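Boletín interno de investigación - Abril

Línea de manipulación bimanual: resultados de la segunda fase sobre demostraciones con corrección parcial

El grupo de manipulación de Plulledano ha concluido la segunda fase de su estudio sobre aprendizaje por imitación en tareas domésticas de varios pasos. El trabajo, dirigido por Shaimaa Ait Brahim con la colaboración de Florian Joly en la parte de control, aborda una cuestión que el centro tenía pendiente desde la memoria anterior: si conviene seguir ampliando el número de demostraciones completas o si resulta preferible dedicar parte de ese esfuerzo a registrar correcciones breves, tomadas en los puntos en que la política aprendida se desvía.

La tarea escogida para la comparación es el servicio de panecillos al vapor. El sistema debe retirar la tapa de una vaporera eléctrica, depositarla sobre la mesa y trasladar los panecillos, uno a uno, entre la vaporera y un recipiente. La elección responde a criterios técnicos. Los panecillos ceden bajo la presión de los dedos y carecen de aristas que faciliten el agarre; la tapa es transparente, lo que dificulta su localización a partir de imágenes en color; y los dos brazos han de repartirse el espacio de trabajo sin estorbarse. Una pinza que cierra en exceso deja marca en la masa, y una que cierra poco la deja caer durante el traslado.

El puesto experimental se compone de dos brazos con pinzas paralelas, cámaras de muñeca y una cámara de cabeza con visión general de la mesa. Las imágenes de muñeca se emplean sobre todo en la aproximación final, cuando el objeto queda entre los dedos y la vista superior pierde utilidad por la oclusión del propio brazo. 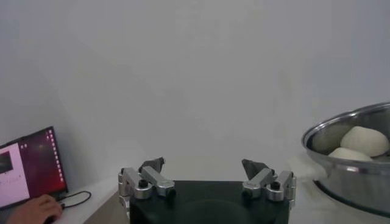

Vista de la cámara de muñeca, con la pinza abierta y el cuenco de acero a la derecha.

El conjunto de datos de partida reúne 413 demostraciones completas. Cada una se almacena con las trayectorias articulares de ambos brazos, la apertura de las pinzas y los flujos de vídeo sincronizados. A partir de este material se entrenó una política de referencia que predice secuencias cortas de acciones, renovadas a intervalos fijos durante la ejecución. Sobre ella se construyeron las tres variantes que se comparan en el informe.

La primera variante continúa el entrenamiento con demostraciones completas adicionales. La segunda incorpora únicamente correcciones: el operador toma el mando cuando observa una desviación, reconduce el movimiento y devuelve el control al sistema. La tercera combina ambas fuentes y asigna un peso mayor a los instantes inmediatamente posteriores a cada intervención. Para que la comparación fuera equitativa, las tres dispusieron del mismo tiempo de operador, con independencia del número de episodios resultante.

La gestión de los registros se ha realizado con Datico, la herramienta de anotación desarrollada en el propio centro, a la que se ha añadido un campo para señalar el inicio y el final de cada intervención. Ese campo era imprescindible para el esquema de pesos y ha exigido revisar el formato de los episodios más antiguos. Los grupos que conserven copias locales deberán actualizarlas antes de utilizar la nueva versión del cargador.

En cuanto a los resultados, la variante combinada ha sido la más estable en la evaluación final, compuesta por 20 ensayos por variante con posiciones iniciales distintas. La mejora se concentra en la manipulación de la tapa. Las políticas entrenadas solo con demostraciones completas tendían a repetir la aproximación sin modificarla cuando el primer cierre de la pinza quedaba desplazado respecto al asa. Con los datos de corrección, el sistema retrocede, reorienta la muñeca y efectúa un segundo intento, conducta que apenas figuraba en las demostraciones originales, pues los operadores expertos rara vez fallan el primer agarre.
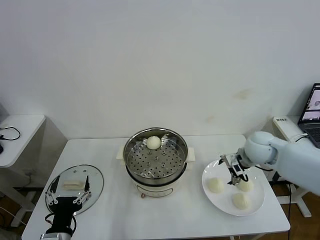

El traslado de los panecillos ofrece un panorama más matizado. Las diferencias entre variantes son pequeñas cuando las piezas están separadas entre sí y aumentan cuando se tocan, situación en la que los dedos disponen de poco hueco para descender. En estos casos la variante basada solo en correcciones mostró un comportamiento irregular - con aproximaciones correctas seguidas de pausas prolongadas sobre la pieza - que el equipo atribuye a la escasez de trayectorias completas en su entrenamiento. Florian Joly ha propuesto analizar por separado la fase de descenso, en la que intervienen también los límites de velocidad impuestos por el controlador.

El informe recoge asimismo dos limitaciones. Todos los ensayos se han efectuado en un único puesto y con un mismo juego de utensilios, por lo que no cabe extender las conclusiones a otros recipientes ni a otras tapas sin una comprobación específica. Además, las intervenciones dependen del criterio del operador: hay quien corrige al primer indicio de desviación y quien espera a que el error sea patente. Esta variabilidad afecta al reparto de pesos y no ha podido aislarse con los datos disponibles.

Para reducirla, Shaimaa Ait Brahim ha redactado una pauta de intervención que se aplicará en la próxima recogida. El documento define en qué momento debe tomarse el mando en cada subtarea, cuánto debe prolongarse la corrección y en qué casos procede descartar el episodio completo. La pauta se encuentra en la carpeta compartida del proyecto, y las observaciones pueden dirigirse a su autora hasta el cierre del mes.

La tercera fase se desarrollará en colaboración con el laboratorio Ellell, que reproducirá la tarea en sus propias instalaciones con brazos de otra geometría. Está previsto intercambiar los pesos de las políticas y los episodios anotados, si bien la transferencia directa entre plataformas no forma parte de los objetivos inmediatos. El primer paso será verificar que la ventaja de la variante combinada se mantiene cuando cada centro entrena con sus propios datos.

La presentación interna de los resultados tendrá lugar en la sala Ait Ali, a las 10:00. El personal que desee consultar los registros de evaluación, incluidos los ensayos fallidos, puede solicitar acceso al grupo de manipulación indicando la unidad a la que pertenece.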